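4.2 Open day at the Castero site

The lab trials in 4.1 were run with only the authors present. For the open day we kept the same cell and the same control code, and let visitors in from the hallway side. Doors opened on a Saturday in May, 11 sessions over the day, with sign-up by sheet at the desk. Session length was set by the talk, not by the robot. 872 people came through the building in all; we have no clean number for how many stopped at our bench, so none is reported.

The board used at the bench is the Rimurik board, version 3. Changes from version 2: deeper pockets, thicker walls, one open box holder moved to the corner. Printed in gray, same as before. Older boards were kept out of the cell to avoid mixups with the stored poses. Lighting was left as found. This matters for the wrist view, where the ceiling tubes can wash out the top of the image when the gripper points up (Fig. 6).
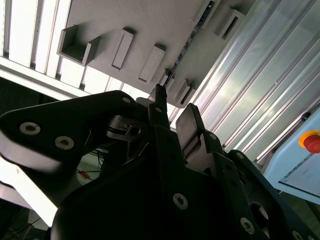 Figure 6. Wrist view with the gripper pointing up toward the board. Ceiling lights upper left, emergency stop at right.

Two things came out of the morning. First, talk and motion do not mix well. Visitors asked questions while the arm was moving and the presenter stopped it to answer, so several runs have long pauses in the log. We kept these runs but took the pauses out before computing cycle time. Second, people wanted to see what the robot sees. The wrist stream had been planned for logging only. Fidelina Puma put it up on a side monitor before the second session and it stayed there until closing. From then on most questions were about the stream: why the fingers fill so much of it, whether the arm "knows" which slot is which, what happens when the lights change. 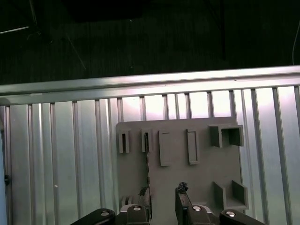 The answer given at the bench was the short one. Slot positions come from a stored layout, the wrist stream is used for a small correction near the end of the approach, and if the correction is larger than the set limit the arm backs off and waits. Longer answer in Section 3. A handout from Condori with the layout drawing was also on the desk, 800 copies printed, far too many.

Stops were logged by hand with the session number and one line of text. The lines are uneven. Some say only "stop, question". We did not try to recode them afterwards, and they should be read as notes, not as data. Pauses called by the presenter are kept separate from stops raised by the controler.

The afternoon sessions moved on to the computer bench. A desktop tower on its side with the panel off, fixture tray next to it, so visitors could look straight down into the case. The aim was to show the kind of job the board tasks stand in for: narrow slots, cables in the way, very little room for the fingers. Presenters were asked to point out the drive bays and the memory slots before starting anything, and to say plainly that the case is harder then the board.

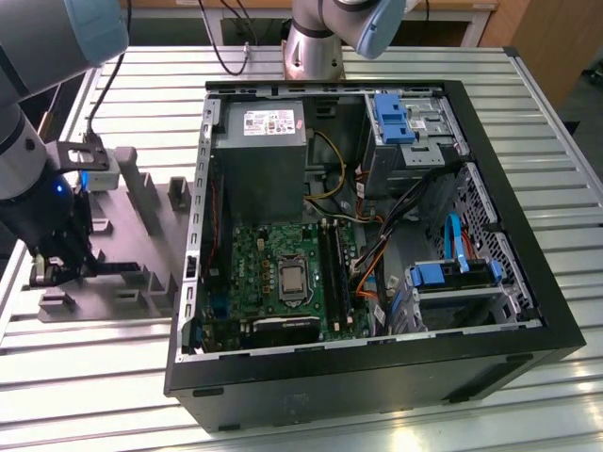 Figure 7. Computer bench with open tower and fixture tray. The gripper at left holds a flat black bracket near the tray.

Audience reaction was not measured. A form had been drafted with Flullgate for the exit desk, but it asked about the whole building and had no line for single exhibits, so it is no use here. What we do have is the presenter notes. Most common remark in them, by a wide margin: the arm is slow. Speed was limited for the public sessions and the limit was not changed during the day. Cycle times in Table 5 are therefore not comparable with those in Table 3 and we do not pool them.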